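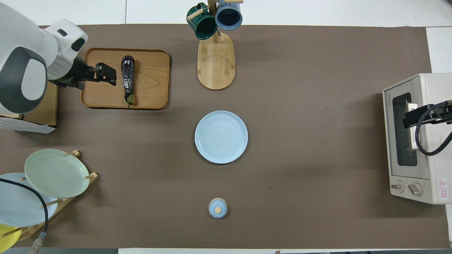 Tray, mug tree, plate, jar and toaster oven, on the brown mat

From: Landry
To: Privside kitchen list
Date: 09/03/2024
Subject: Re: Small counter, what stays out and what goes in the cupboard

> I have moved into the Leltance building and the counter is much shorter
> than in my old place. I want to keep out only what I use each morning.
> Does anybody have a mug tree, and does it take less room than a shelf?
> Also, is a wooden tray worth it for vegetables, or does it get ugly
> quickly? I have a toaster oven already and it eats a lot of space.

Hello all,

I had the same question last March and I would like to answer point by point. Please excuse my English if some word is not exact.

First the mug tree. Mine is wood, with short pegs and an oval base of bamboo. I keep only two mugs on it, the dark green and the blue. When I put mugs on all the pegs they knocked together each time I took one, and one handle got a chip. The tree needs less room than a shelf, but you must leave free air on both sides for the hand. I put it at the back, where I do not reach over it with a hot pan.

The tray is the thing I would buy again. It is light wood with a raised rim, and it holds whatever I will cook that day. In the photo it is one eggplant, because it was eggplant day. The rim is useful for onions, which like to travel. About getting ugly: I wipe it with a damp cloth and dry it immediately, and I rub in a little oil when the wood looks pale. I never leave it in the sink. Mine is from Jorko and I have had no trouble with it, but I think any tray with a rim will do the same work.

The small jar with the wooden knob is for salt. It is ceramic, so I do not put it in the cupboard over the stove, I am afraid to drop it. The pale blue plate stays out also. I use it for bread in the morning and to put down the spoon when I cook.

Now the toaster oven. I agree that it eats space. I keep it at the right end, and I leave room in front for the door. For the eggplant I cut it in thick slices, with salt and oil, and bake at 200 degrees (Celsius, I still think in Celsius) until the edges are brown. For 600 grams of eggplant I need two rounds, the pan in my oven is small. If you cook for more than two persons, this oven will make you impatient.

One more thing, the mat. I put it under everything and it saved me from many scratches on the white table. Mine has marks already, but I prefer them there. When I clean, I put the small things on the tray and carry them away together, then I wipe the mat and let it dry before I bring them back.

May I ask a question in return? How long is your counter, and on which side is the outlet? I had to change my whole arrangement because the cord of the oven was too short, and I would not wish this for you after you have everything in its place.

Best regards,
Landry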